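Betreff: Re: [rennbahn-liste] Startgelder und Sandbahn in Hudholm

Hallo zusammen,

danke für die Rückfragen zum Herbstmeeting. Ich antworte gesammelt, weil einiges doppelt kam.

Am Soundso schrieb der Stall Letetti:
> Wir würden im Oktober gern mit zwei Pferden nach Hudholm kommen.
> In der Ausschreibung steht für das Rennen über die lange Strecke
> ein Startgeld von 200 Euro, im Vorjahr war es weniger. Gilt das
> auch bei Abmeldung vor der Starterangabe? Und bleibt es dabei,
> dass die Dreijährigen auf Sand laufen?

Zum Startgeld: Die 200 Euro stimmen. Sie werden erst mit der Starterangabe fällig. Wer vorher streicht, zahlt nur die Nennungsgebühr von 79 Euro. Bei Streichung nach der Starterangabe wird der volle Betrag eingezogen, außer es liegt ein tierärztliches Attest vor.

Zur Bahn: Die Dreijährigen laufen auf Sand, die übrigen Rennen auf Gras. Bei starkem Regen kann die Rennleitung bis 9 Uhr am Renntag alles auf Sand verlegen. Die Ställe bekommen dann eine SMS – bitte prüft, ob bei uns die richtige Nummer hinterlegt ist.

Noch ein paar Punkte:

1. Boxen
Im alten Stalltrakt sind 5 Boxen gesperrt, dort wird der Boden gemacht. Wer am Vorabend anreist, meldet das bitte mit der Nennung an. Stroh ist vorhanden, Späne müssen mitgebracht werden. Heu liefert wie bisher Jugah.

2. Meldestelle
Geöffnet ab 8 Uhr. Pferdepässe bitte im Original vorlegen, Kopien werden nicht mehr angenommen. Für Fragen zur Abrechnung die Durchwahl 2694 benutzen, die Zentrale verbindet zurzeit nicht weiter.

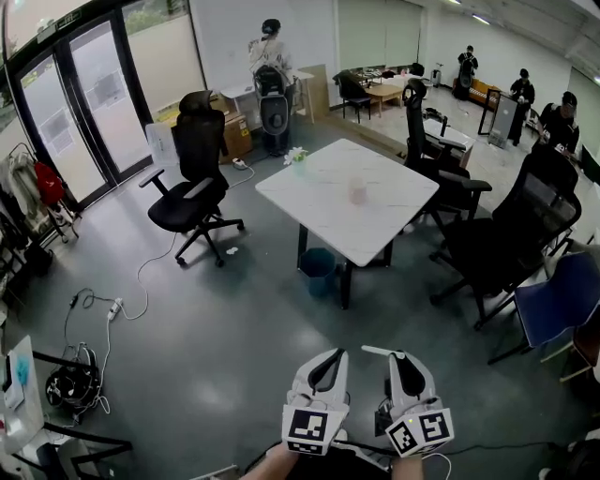 3. Transport
Die Zufahrt über Drilleck ist für Lkw gesperrt. Transporter fahren über das Nordtor und stellen hinter der Waage ab. Der Platz am Führring bleibt frei.

4. Gewichte
Die Ausgleichsgewichte werden mit den Nennungen veröffentlicht. Einsprüche nur schriftlich an das Sekretariat, über die Liste kann ich sie nicht annehmen.

Gruß
Rennsekretariat Hudholm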